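Stop Buying Clothes for the Person You'll Be in October

Went through the closet last night. Six shirts with the tags on. Six. One of them cost more than my electric bill and I have worn it never.

We all do it. Buy for the trip, the job, the ten pounds. The store knows. Prullero sends me a "fall preview" email while there's still salt on my boots, and I open it every time, like a chump.
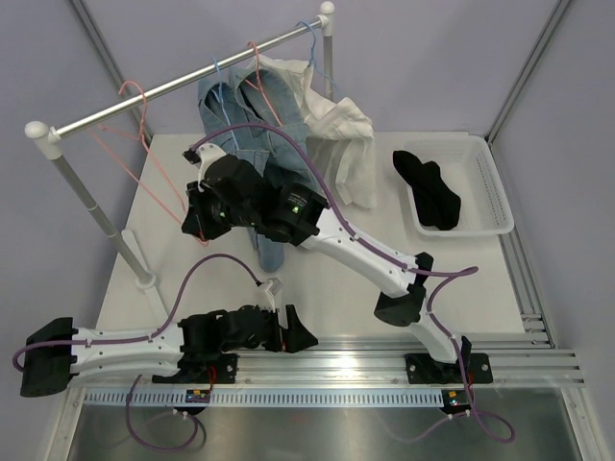 By Kenna Aitken
Opinion | 03/04/2018

So a rule. Mine, steal it if you want. Nothing comes in unless I can wear it this week. Not this season, this week. If it needs a belt I don't own or a wedding I haven't been invited to, it stays at the store.

My friend Marion Leckie thinks this is nuts. She runs the resale shop in Westden and says off-season is the only time a normal person can afford a decent coat. Fair. She got a MacLeish wool one for $295, down from $629, and she's worn it four winters now. Good for her. But she bought one coat. She needed a coat. I bought a linen jacket in a snowstorm becuase it was marked down and I felt sad.

A discount on something you don't wear is just a bill. I know, everybody's mother said it already. Mine did too and I rolled my eyes at her.

And please don't tell me about donating. Donating is fine, I've got two bags in the trunk right now. Been there since before Christmas. Dropping off a bag doesn't undo the buying, and half the time I go home and fill the space agian.

Leave the space. Let the closet look a little bare for a while. You'll get dressed faster, I do, and I've missed exactly one thing so far, a gray cardigan. I'll live.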